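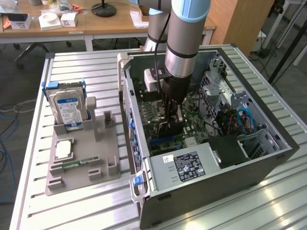 Mali Maddocks asked whether a desktop computer should be taken apart at all when the whole machine could be passed on, and the question is a fair one. Many of the towers received by the Nandutham Equipment Reuse Program are passed on whole. The others are opened, and their usable parts are sorted, labeled and stored for repairs.

The picture shows an opened tower and the parts set beside it. Visitors may wish to note the following.

The case
The tower lies on its side on a slatted aluminum table, with the motherboard facing up. Blue plastic latches line the expansion card area, and metal drive cages with perforated panels stand at the other end of the chassis.

The parts tray
A gray 3D-printed tray holds a hard disk drive upright in its rear slot, between blue side rails. The processor rests in a square recess in front of it, and a green memory module lies in a long slot of its own.

The power supply
The silver unit carries a black regulatory label. Program staff do not open power supplies under any circumstances - they are stored complete or sent to Stender for recycling.

Drives and data
Every hard disk received by the program is entered in the register by serial number and erased before it is offered for reuse. Drives that cannot be erased are destroyed. Questions about this procedure should be addressed to Keyvan Tehrani.

In the program year that closed in March, 875 computers were received and 573 were returned to use. A further 67 were kept for parts. The remainder went to recycling or were awaiting inspection.

Schools and community groups may request memory modules and drives through the parts desk in Room 2. Requests are handled in the order received - please include the model number of the computer to be repaired.

Text: Jade Després
Page updated 2021-05-24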